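January 7, 2020

Back at work after the holidays, and my feet have already forgotten what a full day on the floor is like. I had two cups of tea before I could face taking my boots off, and now I'm sitting at the kitchen table with a third going cold beside me, because I promised myself I'd write more this year and if I don't start tonight I know perfectly well I won't start at all.

The Jirkgate building was freezing when we came in. They'd turned the heat down over the break to save a bit, and the packing end always takes the longest to come round, so we all kept our coats on until the first coffee. Everyone had a story about somebody's turkey. I had mine about the dog and the shortbread, which got a better laugh than it deserved.

The big news, though, is that the pouring bench is properly ours now. All through the fall it belonged to the Ferkance people, who'd come in with their laptops and their big thermoses and be very polite and ask us not to lean on things. Now it's on our schedule like any other station, with a line on the board and everything, and I'm down for it 3 days out of the week. I'm still not sure how I feel about that. I spent eleven years doing sample pours by hand for Steltex, and I was good at it, too. I could tell by the weight in my wrist when to tip back. My mother used to say I poured tea like I was being graded on it, and I suppose in the end I was!

So now I set things out and the arms do the pouring. I put the cup where it should go, hand over the bottle with the cap off, step back behind the yellow line and watch. It's an odd sort of job, watching. You'd think it would be restful, but I come home more tired in the head than I ever did from the real thing. My shoulders are better, I'll give it that. I slept right through last night without the heating pad, and I can't remember the last time I did that in January.

I stood there for a good while this morning with my hands in my pockets, looking at the bottle lying on its side in that black hand with its neck toward the pink cup, and I could feel my own arm wanting to do it. I really could, right down in the elbow.
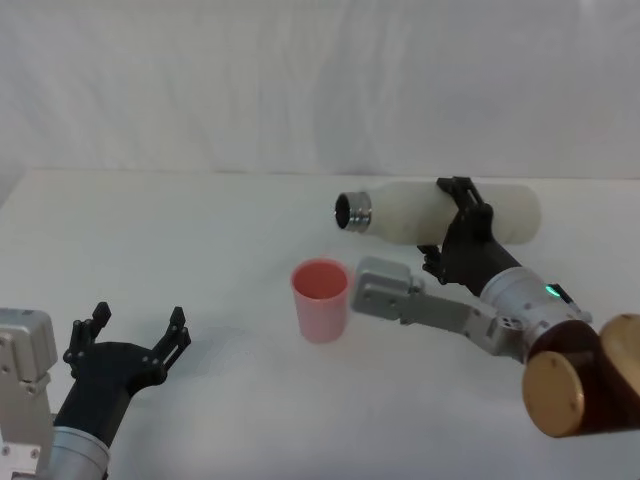
I said as much at lunch, and Demchenko told me it had been just the same when the labelling went over to the machine, that for months the fingers kept reaching for a roll of stickers that wasn't there any more, and that what was missed in the end was the talking, much more than the stickers. When four of you sit around a table doing labels you talk all day long. When one of you minds a machine you eat your sandwich and wait for break.

I've been turning that over all evening. It's quite true that the old pouring room was a chatty place. We raised a baby and got through two divorces in there, between us, and planned a whole wedding including the flowers. The target they've given us is 384 pours in a week, and by hand it took a roomful to get anywhere near that, so of course there was company. Now there's me and the hum of the thing, and a stool I'm allowed to use if I remember to ask for it.

On the other side of the ledger, I'm on a new pay grade from this month (not a fortune, but it'll cover the car insurance) and I'm being sent on the course in June. I'm to learn how to correct it myself when it tips too early, instead of waving down somebody with a laptop. I was flattered to be asked, I'll admit it. I'm also a bit scared of being the oldest one in the room and having to put my hand up every five minutes.

I asked the supervisor whether the stool could be moved nearer to packing so I could at least hear the others, and got a "we'll see," which I've known to mean yes about half the time. I'll ask again after the weekend.

Must remember to take my grey cardigan in tomorrow, and the good mug, and give back the casserole dish that's been sitting by my door since before Christmas. Soup for supper, the last of the barley. It's starting to snow again.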